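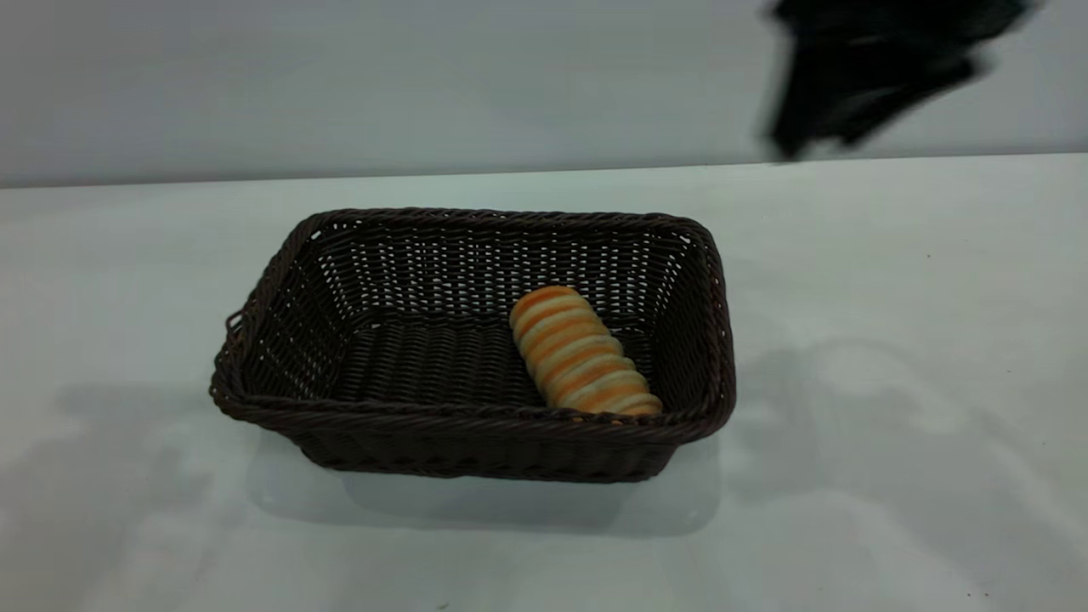 Spiral roll in a woven basket

Plimumix 12" skips on side B, pressing fault or my needle?

I bought the Plimumix 12" by mail from the Hudholm shop in February. Side A plays fine. On side B it jumps back at the same place, 3 minutes into the second track. I cleaned it two times already. My other records play without problem. Should I ask for a replacement?

Answer 1
Same place every time means a mark or a bit of dirt pressed into the groove. Look at it under a strong lamp, from the side. If you see a small bump, write to the shop and attach a photo. Hudholm changed one for me after 10 days - I paid only the postage.

Answer 2
mine is ok, try heavier tracking

Answer 3
Please be careful with the advice above. Stay inside the range that the cartridge maker gives, and check first the anti-skate, it is often set too high. My copy of the Moriarty remix jumped also on side B, and after I lowered the anti-skate it played to the end.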